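Cleaning Up After Lunch: Water Use in Shared Kitchens at Tolladby Residence

Student project report, Household Resources unit
Submitted Sunday, January 3, 2021

Background

Tolladby Residence has 29 shared kitchens over two buildings. Each kitchen has a double sink, a cold tap and a mixer tap, and none of them has a dishwasher. Residents wash their own dishes by hand. Water for the whole site is billed on one meter, so residents never see what a kitchen uses and have no bill to compare with their neighbours.

The project started in May, after the residence office put up notices asking people to use less water. The notices gave no advice on how to do that. Our group wanted to find out how people at Tolladby wash dishes, how much water the common methods use, and whether a simple change in routine would make a difference.

Methods

We used two methods, a survey and a set of washing trials.

The survey was a one-page form left in every kitchen with a return box beside the door. It asked how often people washed up, whether they left the tap running, whether they scraped plates first, and how long dishes usually sat before being washed. We received 200 completed forms. Some forms had blank answers and these were left out of the question concerned but kept for the rest.

The washing trials were done in the Enus kitchen on the ground floor. For each trial we washed a small load by hand, with the plug in the sink so that all the water was held. We then emptied the sink with a measuring jug and wrote down the volume. Three routines were compared:

Running tap: the mixer tap stays on from the first item to the last.
Filled sink: one side is filled for washing, the other is used for rinsing.
Scrape and soak: food is scraped off first, the items soak in a little water, then they are washed and rinsed quickly.

Food was put on the plates before each trial and left to dry. We used porridge for one set of trials and tomato sauce for the other. Porridge was much harder to remove and we would choose it again, as it showed the differences between routines more clearly.
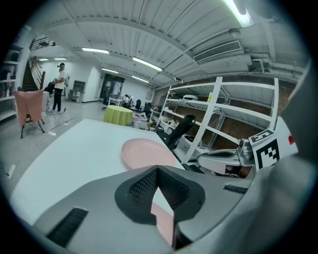
Figure 1. A light pink plate with a slightly raised rim, on a white tabletop.

The shape of the dishes turned out to matter more than we had planned for. Flat plates rinse quickly on both sides. Bowls and mugs fill up and have to be tipped out, and people tend to rinse them a second time. We had not separated the two kinds of item in our first trials, so those results were dropped and the trials were repeated with plates only.

Results

Most people who filled in the survey said they washed up under a running tap. The most common reason given was that the sink was dirty or already had someone else's dishes in it. Several people wrote that they would fill the sink if there was a plug, and when we checked we found that a number of kitchens had lost theirs.

In the trials the running tap used the most water with both kinds of food. The filled sink used less, but the result depended on how full the sink was made, and members of the group filled it to different levels. Scrape and soak used the least water in the porridge trials. In the tomato sauce trials it was very close to the filled sink and we do not think the difference means much.

Discussion

The main weakness is that we did the washing ourselves. We knew what was being measured and probably took more care than usual. The jug was also awkward to use near the bottom of the sink, where the last of the water had to be taken up with a sponge.

The survey may favour people who already care about water, as filling in the form was optional. The Omoregie building returned fewer forms than the main building, and its kitchens are laid out differently, with the sink under the window and little bench space beside it. Residents there have nowhere to stack dirty dishes except in the sink itself.

Recommendations

Replace the missing sink plugs in all kitchens.
Put a scraper and a food scraps bin beside each sink.
Change the notices so that they describe the scrape and soak routine.
Fit a drying rack in the Omoregie kitchens to free up bench space.

We asked for a price on racks from Miltetti, the supplier the residence already uses, but had not received a reply when this report was handed in. The blank survey form and the trial record sheets are attached in the appendix.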